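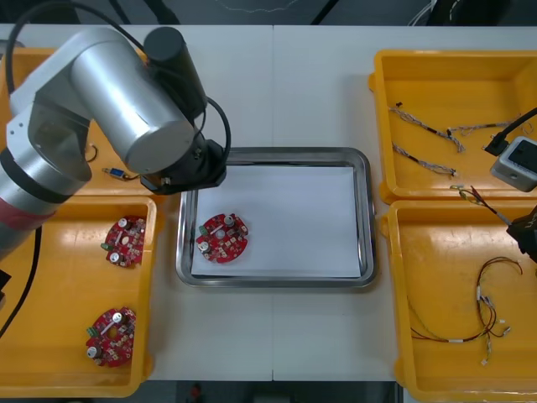

Zekell two-arm kitting cell
Gallery: electronics configuration
Updated 2026-10-28

Lykkegaard supplies the Zekell cell for kitting small electronic assemblies: bare boards, wire harnesses, leaded components and light housings. Two arms work across one table. Parts are presented in open bins and the kit is built in a tray between them. The notes on this page cover the electronics configuration as offered for sale, for lease and as a trial on your own parts.

Table layout
Four yellow plastic bins, two on each side, with a stainless steel tray in the center. Either side can be restocked without moving the tray. The table surface is two white panels joined down the middle. Bin positions are set in software, and a different layout is saved as a separate recipe.

Round boards
Red circuit boards, green terminal connector at the left edge. Two are in the lower left bin and one is on the tray. The boards don't have to be stacked or squared up. The lower one in the bin is slightly tilted, which is within what the pick routine accepts. The grip is taken at the board edge. Mark keep-out areas around capacitors and terminals on the part drawing before you send it.

Tray
Shallow rectangular pan, rounded corners, raised rim, white paper on the base. The rim is reflective, so lighting should be set with the tray in place and left alone afterward. Paper is a consumable and is not supplied. Plain white stock is suitable. Patterned or printed sheets are not supported by the standard part finder.

Braided harnesses
Gray, white and black strands, twisted, with small connectors at the ends. Upper right bin. A braided harness holds its shape well enough to be picked near the middle. Orientation at placement is selectable: free, along the tray, or connector end first. The last option adds a regrasp and lengthens the cycle.

Loose harnesses
Thin red, black and yellow-green wires with white connectors and sleeves, lower right bin. This is the slowest part family in the configuration. Tangled stock can bring a second harness up with the first. The cell checks for this at lift and returns the pick to the bin if the check fails. After repeated failures it stops and calls the operator. The retry limit is a recipe setting.

Small components
A small blue component with short orange and brown leads, upper left bin. Parts of this size need clear space around them. If they are supplied in quantity, use a divider insert (ordered separately) or a shallower bin.

Grippers
Dark, one per arm. The Geltero finger set is standard for both sides and is changed with hand tools. Soft pads are available for finished housings. Pads are rated for 3000 picks on board edges and should be inspected at every shift change during the first week of use.

Cables
Cables are carried on the outside of the arm. Allow slack at the wrist and check it at full reach toward the far bin before releasing a new recipe. An enclosed cable route is in preparation and is not included in current quotations.

Specification summary
Arms: 2
Maximum part weight: 400 g
Recipes stored: 20
Scheduled service: every 4000 operating hours
Bin format: Losten open-front, or customer bins by agreement
Guarding: not included; risk assessment remains with the site
Software: recipe editor, pick log, operator screen

What is not covered
Insertion of connectors, screwdriving and soldering are outside the scope of this configuration. Electrostatic protection has to be specified at the time of order, including the bins, as the standard bins are plain plastic. Parts with exposed adhesive are not accepted for trials.

Trials
Send samples of each part together with a drawing and one completed kit. Include rejects if your stock normally contains them. The report gives pick results by part family, a list of failed picks with the cause where known, and a proposed table layout. Samples are returned with the report. Trial reports issued before August used the older gripper fingers and should not be compared directly with current ones.

Contact for trials and quotations: Hefin Dafis, applications, Lykkegaard.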